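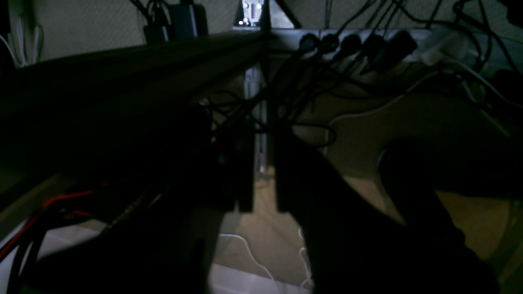
Department of Mechatronics, Volach Technical College – Student Robotics Group

Figure 2. Wrist camera view in low light under the bench, with the gripper open. The power strip and its cords are behind the fingers; thin white cables lie on the floor.

4. The Under-Desk Task

4.1 Choice of task

The first part of the course used a tabletop setup with foam blocks and a plain mat. By the midterm most teams could run that task without help, and their reports had started to look alike. For the second part we wanted something that could not be solved by copying the tabletop settings. The teams were asked to move the arm under a piece of furniture, find a loose cable on the floor, close the gripper on it, and bring it out to the open side without pulling on anything that was plugged in.

Cables are a common problem in this kind of work. They bend when touched, they are thin compared to the fingers, and a small error in height means that the gripper either closes on air or presses into the floor. They also come in a small number of colors. A white cable on a tan floor is fairly easy to pick out by eye, but a black cord in front of other black cords is not, and a black gripper adds one more dark shape to the same part of the image. Figure 2 shows how much of the view the hand and arm take up when the arm is reaching in.

The task was first written for the spring meet at Flosodholm, where visiting teams work in a furnished room they have not seen before. We kept the rules from that meet with one change. At Flosodholm a run ends when the arm touches the furniture. In the course a light touch was logged and the run went on, so that students would have data on what happened afterward.

4.2 Teams and equipment

The course had 7 teams. Each team shared an arm on a fixed schedule in the Yule building and kept its own copy of the control code. The arms were driven through Fultance, the teaching software that the department has used for its first-year labs, with a small camera mounted at the wrist. No outside camera was allowed during a scored run. Students could use one while practicing, and several did, mainly to check where the elbow was.

Grippers had two flat fingers. Teams were free to change the finger pads but not the length of the fingers. Most tried a softer pad at some point. Two teams went back to the original pad after finding that the soft one dragged the cable sideways as it closed, and the others kept the soft pad and slowed the closing speed instead.

Lighting was not controlled. The only rule was that overhead lights had to be in the same state for all scored runs of a given team. A lamp or any other bright fixture near the wall could make the rest of the image very dark when the camera adjusted itself to it. Teams that locked the exposure by hand avoided this, at the cost of a noisy picture in the corners.

4.3 Procedure

Each team made 40 scored runs in May. Before each run the arm was parked outside the furniture with the gripper open. A student from another team laid out the target cable and wrote down its color and position on a sheet that the operating team did not see until the run was over. The operating team then started its program and took its hands off the controls.

A run was scored as a success if the cable was held between the fingers when the wrist crossed the front edge of the furniture and if every plug was still fully seated. It was scored as a partial run if the cable was gripped and then lost. Everything else was a failure, including runs that the team stopped early. Students were told to stop early whenever a cord from the power strip had caught on the arm, and no points were taken off for doing so.

Video from the wrist camera was saved for every run together with the joint positions. Teams labeled their own video and then traded a part of it with another team for a second reading. Where the two readings differed, Régis Bodin, who taught the lab hours, watched the clip with both teams and entered the final label.

4.4 What went wrong

The labels let us sort the failed runs by what the student observers thought was the first error. We describe the main groups in words here and leave the tables to Section 5.

The largest group was height error. The programs found the cable in the image correctly and moved above it, but the fingers closed too high. In most of these runs the team had set the floor height at the start of the day and not again. The floor in the lab is not level, and the difference between one end of a bench and the other was enough to miss a thin cable. Teams that touched the floor lightly with the closed fingers before each attempt had few errors of this kind.

The second group was choosing the wrong object. Dark cables in shadow were often missed completely, while the edge of the gripper's own shadow was sometimes marked as a cable. One team masked out the fingers in the image with a fixed shape, and this worked well as long as the fingers were open. As they closed, the mask no longer matched, and the program lost track of the target in the last part of the motion. The team later tied the mask to the finger position.

The third group had to do with the arm and not the hand. From the wrist camera, the gripper can look well clear of everything while the arm behind it is against a leg or the underside of the desk. Students who had only planned the path of the fingertips ran into this early. The usual fix was to come in low and flat, with the forearm close to the floor, even though this blocks a larger part of the picture on one side.

A few runs ended with the gripper holding a cord that was plugged in. None of these cords was pulled out, as the programs had a force limit and stopped. In their reports the teams wrote that they could not tell from a single view whether a cable was loose. One team added a step in which the gripper lifts the cable slightly and the program looks for movement elsewhere in the picture. This made each run slower, and it was confused by anything that swung, but it was the only method in the class that tried to answer the question.

4.5 Student time

Teams kept a log of their hours. Programming took less of the time than we had planned for. More of it went to setting up, laying cables back in place, and watching video. Several students asked for a shorter scored session with more practice before it. We also heard that the labeling sheet was unclear about partial runs, and the readings confirm this, with most disagreements falling in that category. The sheet has been rewritten so that "lost" means the cable has left both fingers, whether or not it is still touching the palm.

The code each team handed in was run again by a different team on the same arm. The handover notes were graded along with the code, and those grades are included in the comparison in Section 5.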